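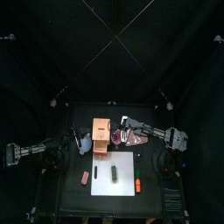 Ingvild Boström wrote that the nightly export from Cledora had stopped again, that the log showed error 451 on every attempt, and that restarting the sync service made no difference this time.

Print this ticket
E-mail this ticket
Search tickets Go Advanced

Status: Pending customer
Product: Cledora Sync, on-premises
Opened: Sep 29, 2022

Support: Error 451 is raised when the Pliscombe archive rejects a batch. It does not say why. Please send the last lines of sync.log before the failure, and the batch size from the export profile.

Customer: Log attached. Batch size is 800. We have never changed it. The failure always comes after the second batch, never the first. Disk space on the archive server is fine. The service account can write to the target folder when I test it by hand.

Support: The log shows the session token being refused on batch three. First two batches go through on the original token. The service then requests a new one and gets a reply with a timestamp in the future. Please compare the clock on the sync host with the clock on the archive host. Run the check on both machines within the same minute and paste both results.

Customer: Sync host is 11 minutes behind. The archive host matches our domain controller. I had assumed both were on the same time source.

Support: That would explain it. Tokens are valid only within a five-minute window — outside that, the renewal is treated as expired. Restarting helped before because the drift was still small enough. Steps:

1. Stop the sync service.
2. Point the sync host at the domain time source and force a resync.
3. Delete token.cache from the service data folder.
4. Start the service and run the export manually.

Do not raise the token window in the config file. The setting is read but has no effect in version 2.

Customer: Done. Clocks now match. Manual export finished with no errors. The host was moved to new hardware by Trener over the summer, and the old time server address was still in its settings. That server was switched off after the move.

Support: Please leave the scheduled job as it is and check the log after the next two nightly runs. The batches that failed stay in the queue and will be sent first, so the first run will take longer than usual.

Customer: One more question. The Addo connector on the same host also reports late records. Same cause?

Support: Possibly. Addo stamps records with local host time, so anything written before the resync keeps the wrong time. Those records are not corrected automatically. If you need them fixed, open a separate ticket under Connectors and include the date range.

Was this helpful? 2 people found this helpful
0 shares
3 comments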